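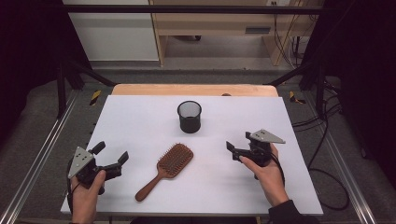

wpthepsuriya
Going to disagree with the opening post. The second Gumon record is better than the first one, and I've played both plenty since March. The first has three good songs up front and then a lot of the same slow beat. The new one at least changes tempo.

Nivavach
It changes tempo because they brought in a drum machine. Wainwright played drums on the first album and you can hear him push the band in the choruses. On the new one everything sits at the same level from start to finish.

nipon_y
He's still credited on four tracks.

Nivavach
On percussion. Shakers and a hand drum. Look at the back sleeve.

wpthepsuriya
Fine, but the songs are stronger. "Plorkon" is the best thing they've written. Chaiwat Nilsuwan's bass line carries it and the vocal doesn't come in until almost 60 seconds have gone by. They would never have tried that before.

Wanpen J
I saw them play it last month in a room that holds maybe a couple hundred people. Live, it's a different song. They had a real drummer, a woman I didn't recognize, and it ran much longer than the record. If they put out a live version I'd buy it the same day. The old songs got the bigger cheer though, so make of that what you want.

nipon_y
Did they do "Ferry Song"?

Wanpen J
Yes, second to last. Sakda Sangkhawat sang it with only the keyboard behind her.

cn_fan23
Does anyone know if the vinyl is worth it? The shop near me wants $30 and I already have the download.

Nivavach
Mine has surface noise on side two. I sent it back and the replacement was the same. The download sounds cleaner. Lyrics are printed on the inner sleeve if you care about that.

nipon_y
My copy is quiet on both sides, so it may depend on the batch. I'd ask the shop if you can return it.

cn_fan23
Thanks. I'll ask.

wpthepsuriya
Back to the drums for a second. I put the first album on again last night and I'll give you the choruses. "Low Tide" wouldn't work with a machine. I still skip the last two tracks every time.

Nivavach
The last track is the best one on it — the part where the guitar drops out and comes back a half step higher.

wpthepsuriya
We're not going to agree on this.

Wanpen J
They have two more shows listed for the fall, both on weeknights. Tickets aren't up yet. I'll post here when they are.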